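Gripper trials, catch-up meeting
May 9, 2025, the long white table
Minutes by me, Njål Hovland (I lost the coin toss again)

Item 1. Last time's notes
No changes. I still owe everybody the wiring list for the Zongate controller, and I promised it again, so please keep nagging me!

Item 2. Hand-held grippers: gray fingers, yellow panels
Most of our time went here, and I'm glad it did. We passed the things around and talked while we handled them, which beats staring at a spreadsheet. The main question was how the slotted fingers do on long, narrow objects, the kind that like to roll or swing when you pick them up off center. I think the slots give the fingertips enough bend. The Brerkgate side thinks they bend too much once the load gets heavier, and wants a stiffer set in the comparison. Fair enough, we'll try both.
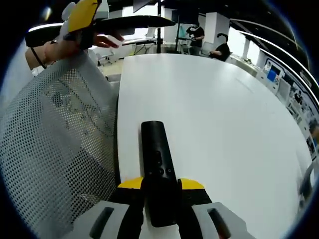 Item 2: gray fingers on either side of the black cylindrical object, with a second gripper held up at the upper left.

We also went back and forth on how to score a pick. I'd like a plain yes or no, plus a note if the object turned in the fingers. The other idea was a five-step scale, and I talked (a bit too long, sorry) about how we'd never agree on what a four is. Settled: yes or no, plus the note. Each finger set gets 44 picks, with the same objects in the same order, and two people doing the picking so it isn't all down to one person's wrist.

Item 3. Cameras and the padded head
Big fan of the soft white head, I'll put that on record. It's comfortable to hold from above, and the lens with the yellow ring is easy to find when you want to know which way you're pointing it. My one gripe is that your hand ends up pretty near the gray collar, and I'd like to know if long sleeves get into the view. Hong wants the Tududance mount tested next to it before we pick one. Agreed, as long as both get the same lens setting.

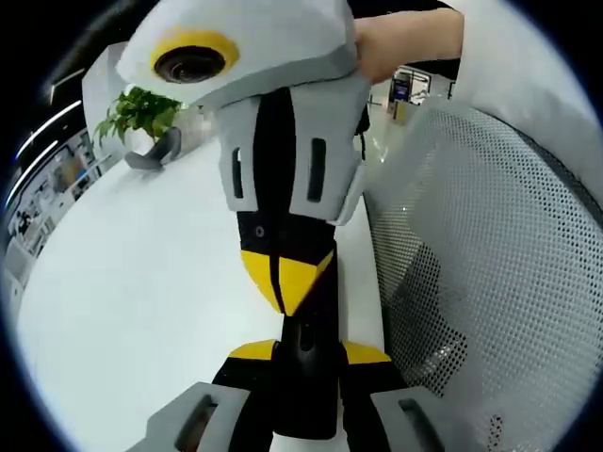 Item 3: the padded head held from above, lens toward the plant.

Item 4. Controllers
Short one. Zongate stays for now. The delay when closing the fingers bugs me, but we have no numbers yet and I was told (kindly!) to go get some. Roughly 3 hours of bench time should do it.

To do
Njål: wiring list, closing delay numbers, score sheet
Brerkgate: stiffer finger set
Hong: Tududance mount, matching lens setting

The arm comparison is parked until November.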